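Parallel gripper or three-finger for a two-arm cell? Simulation first or buy first?

Print this page | E-mail this page

Posted by Younes Samir, 3rd May

I am choosing grippers for a two-arm bench and would like to hear from people who have run both types. The job is mixed. One arm has to turn and hold a steering wheel while the other picks small cartons out of a low space with not much headroom. The arms are the same model left and right.

My two candidates are the Plovix parallel gripper and the Lakstead three-finger. The Plovix is lighter and the controller is simpler. It opens wide enough for the cartons but I don't know how well two flat pads will hold a round rim when the wheel is at an angle. The Lakstead wraps around things better, but it is bulky at the wrist, and my worry is that it won't get under a low panel without bumping something.

I also have to settle on a camera. The Radwan wrist camera would fit either gripper. Hala Samir, who shares the lab with me, wants a fixed camera overhead and says wrist cameras are a waste of cable. We have money for one or the other this year.

Has anybody tested this sort of setup in simulation before buying, and did the results hold up on the real arms?

Reply by Mohcine El Idrissi

Get the three finger one. We have had two of them since last July and never had a problem. Parallel grippers are fine for boxes but that is all they are fine for.

Reply by Fuseini Dramani

I compared these two in simulation over the winter and then on hardware, so I can give you some of what you want. I ran 500 trials per gripper on the wheel and the same on the cartons. The simulator was whatever came with the Skasov controller license. It is not the best one out there but it loads the arm files without any editing.

On the wheel, the parallel gripper did better than I expected. The trick is to come at the rim so the pads close across the thickness of it and not along it. With the stock pads it slipped when I turned past a quarter turn. With softer pads it mostly stopped slipping. The three-finger held the rim from almost any approach, but it took longer to let go and regrasp, and for a full turn you regrasp a lot.

On the cartons the parallel gripper won easily. The three-finger hit the underside of the panel in 127 of the trials. Most of those were in the approach, before it got near the carton. You can plan around some of them if you bring the wrist in lower, but then the forearm link is your next problem. 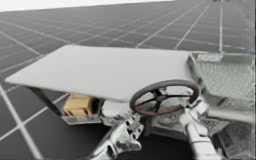 Check the collision shapes before you believe any of your numbers. The default ones for thin mesh and wire parts are often solid blocks, so an arm that should have clearance gets stopped by nothing. I lost a week to that. The opposite happens too — a thin panel with a bad shape will let a finger pass straight through it, and the trial gets scored as a success.

As for whether it held up on the real arms, the ranking did and the rates didn't. Rim slip was worse on hardware for both grippers. I had the friction set too high, and I only found out after I measured the real pads. If you can borrow one set of pads, do that before you run anything long.

On the camera, I agree with you and not with Hala. An overhead camera can't see a carton under a panel. The wrist camera can, at least until the last part of the reach, when the gripper blocks the view. Set the exposure by hand. Auto exposure went bad on us every time the wrist moved from open floor into shadow.

If it were my money I would buy two Plovix, one with soft pads, plus the wrist camera.

Reply by Houda Ait Brahim

Agree with Fuseini on the pads. One thing to add is the mounting plate. The Lakstead uses a 16 bolt adapter and it puts the fingertips farther out than the drawing shows, so measure it yourself. Ours also needed new controller firmware before both arms would run off one box. Mohcine, were yours on one controller or two?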